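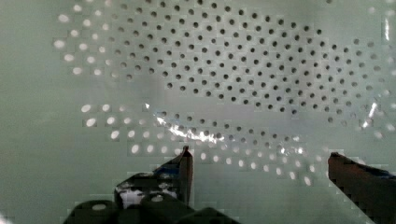

Pale mint green, matte, holes in staggered rows.

Print this page | E-mail this entry
Reading time: 4 minutes

October 1, 2019

Up before six. Loaded the car in the dark and was at the Unau hall in Drokamton while the heating was still off. I wanted the background noise readings first, before the kitchen opened. The level by the stage was low enough to be useful. Under the balcony it was higher, with a hum that I traced to the transformer in the exit sign. Switched the sign off at the breaker for one reading, switched it back on, wrote both down.

The hall's volume comes to 794 cubic meters by my tape. The old drawings say more, but they were made before the ceiling was lowered over the rear third. I remeasured that part twice and got the same answer. Bülent Bozkurt, who has the keys, thought the drawings should be right and the tape wrong. We went up the ladder together and he saw the step in the ceiling. He had been under it for years.

Empty room, chairs stacked in the side passage. Speaker at the stage lip, then at the lectern. Swept sine from both, microphone at ear height for a seated adult, then moved along the center aisle and along the left wall. The curtains were open for the first set and drawn for the second. The difference is large at high frequencies and close to nothing in the bass, as expected for cloth hung nearly flat against glass. If it were hung a hand's width off the glass with more fullness it would reach lower. Put this in the notes for Ute Oltmanns, who is ordering new curtains anyway and wants to know by the end of the week.

Main finding so far: the problem people complain about is in the low mids. Speech from the lectern is loud enough at the back. What they lose is the ends of words. The choir likes the room for the same reason the speakers dislike it, so whatever is done has to be modest, and preferably movable.

There is also a flutter between the side walls, easy to hear with a hand clap halfway down the aisle and absent at the stage, where the walls splay. It doesn't show well in the decay figures. I marked the spot with tape on the floor and clapped for Bülent, who said it sounded like a duck. Fair.

Stopped at ten. Coffee at Güneş across the road, too sweet, and a sesame ring. Went through the first set of files on the laptop. Drirum refused to open the lectern series until I renamed the files without spaces, a fault I reported in July and which has not been touched. The decay curves are mostly straight. The one under the balcony has a knee in it — the first part falls quickly and the rest hangs on, fed by the main volume. A single number for that seat would be misleading. I will give the early part and the late part separately and write a sentence on what each means.

Second half of the day was with people in the room. Ute had arranged for 36 choir members to sit through it, in coats for one run and without coats for the next. They were patient. The coats make a bigger difference than the new curtains are likely to, and I told them so, which got a laugh, though I meant it as information. One run was spoiled by a dropped phone and another by a truck outside. Repeated both.

Ertuğrul Baysal read the newspaper aloud from the lectern while the others marked down what they could not follow. It is a crude test and I would not publish it, but it agrees with the measurements: the worst seats are in the last rows, just forward of the balcony edge, and the seats beneath the balcony are slightly better than those. I had predicted the reverse. Early reflections from the low ceiling are probably helping. Check the impulse responses for this tomorrow, first few milliseconds only.

Zerrin Ağca asked whether they could just turn the loudspeakers up. Explained that the room gets louder by the same amount. She asked about turning them toward the audience. That is a better question. The left one is aimed well above head height and throws a good share of its output onto the rear wall. Tilting it down costs a bracket and an hour on the ladder, and should come before anyone spends money on wall treatment. Moved it to the top of the list.

Draft list, in order:
Tilt both loudspeakers down, remeasure.
Lectern one meter forward of its present place.
Curtains with more fullness, hung off the glass.
Absorbing panels on one side wall only, at head height, for the flutter.
Rear wall last, and only if still needed.

The budget Ute gave me is 2952, all in. The first two items hardly touch it. The curtains take the larger part. Panels will have to be made locally, and the depth of the air gap behind them matters more than what they are faced with. I have said this to three different people now and will put it in bold in the report.

Packed up in rain. One microphone stand has a stripped thread at the base and needs a new collar. The 10-meter cable crackles when bent near the plug — cut it back and resolder before the next job. Calibrator drift between morning and evening was within tolerance, recorded on the sheet.

Home after eight. Soup. Copied all files to the second drive and checked that they open. Knees sore from the ladder.

Back to top
Contact | Copyright, all entries and measurements, the author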